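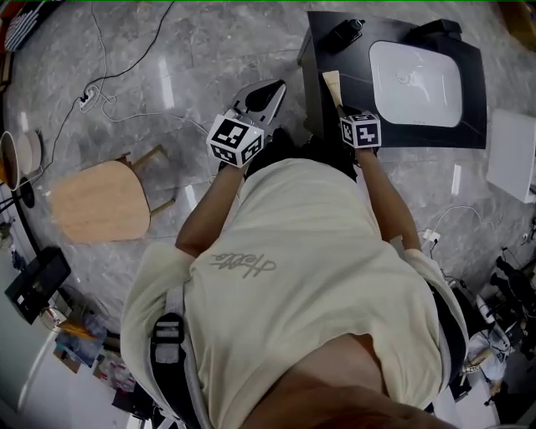 Bathroom station, both grippers on, morning shift at Fairclough

tilo_wrangler
So we're into August and I still love this job! I was housekeeping at Gollercombe for 12 years and now I do the same vanities with a gripper in each hand so Tilo can learn how it's done. 2,000 runs is our target and we're almost there. My knees are thrilled, and people ask ME how a basin should be cleaned. Anyone else moved across?

mop_and_glory
Happy for you, but you're teaching it your old job. Margareta's crew at Gollercombe had 27 on the roster. What's the plan for them?

tilo_wrangler
Fair question. Roxana asked the same at the Trornora meeting and was told bathrooms first, no cuts to hours. I'd like that in writing too.

graveyardlinen
Get it in writing, mate. That said, I'd hand over 50 basins a shift tomorrow and stick to the beds.

mop_and_glory
Beds are worse on your back!!

graveyardlinen
Not my back. How are the shoulders with those straps on?

tilo_wrangler
Bit sore the first week, good now. We swap at smoko.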